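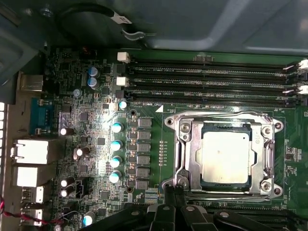
March

By a staff writer

The first thing I learned at Fluvden is that a robot can do something wrong very, very gently. I'd gone out there expecting a story about speed, and what I got was a long afternoon hearing about four little screws.

Fluvden teaches robot arms to take old computers apart so the good bits can be used again. Memory comes out first, then cards, then the processor. The project is called Godgate (I asked why and got a shrug), and until this winter it was going nicely. Then the arm started leaning on the sockets.

If you've never had a workstation open, the processor sits inside a metal frame held down with Phillips screws. The gripper is supposed to come in beside it, stop, and wait for the go-ahead. One morning it came in, touched the metal, and kept pushing. The force limit should have tripped right away. It took 3 seconds, which doesn't sound like much until you're the board.

Here's what bugged me — no alarm went off. The arm backed out, logged the move as a success and carried on to the next step. The crew only found out when that board wouldn't start on the test bench, so they went back through 375 saved runs and found the same slow push in 23 of them. Twenty-three! All in the same corner of the socket.

The culprit was dull, as these things go. A software update had reset the tool weight, so the arm thought its gripper was lighter than it is. Part of every real contact got written off as gravity, and the limit sat there waiting for a number that came late.

They've fixed the setting, and the arm now weighs its own gripper every morning before it's allowed near a case. It also creeps through the last bit of every approach, so slowly that I caught myself holding my breath and wishing it would hurry up.

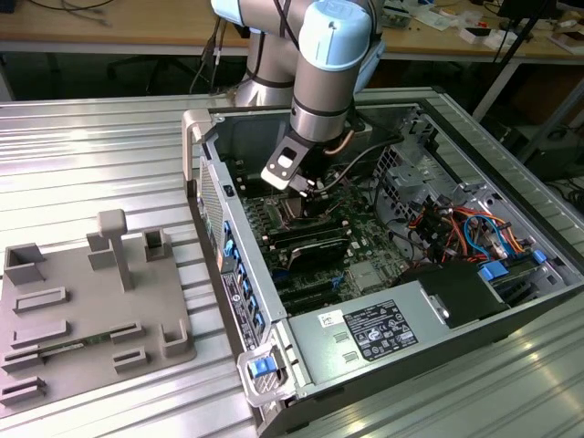

Wihongi thinks the weight check is the easy half. The part still causing lost sleep is the log, which called a bad run a good one and would have gone on doing it, and a person standing nearby with a hand in the case would have gotten the same late stop as the board did. So hands stay out while the arm has power, update or no update.

I buy that. Some 2,000 machines are waiting in the storeroom, and I'd still take the slow version.

We use cookies to remember your reading preferences. Accept / Manage settings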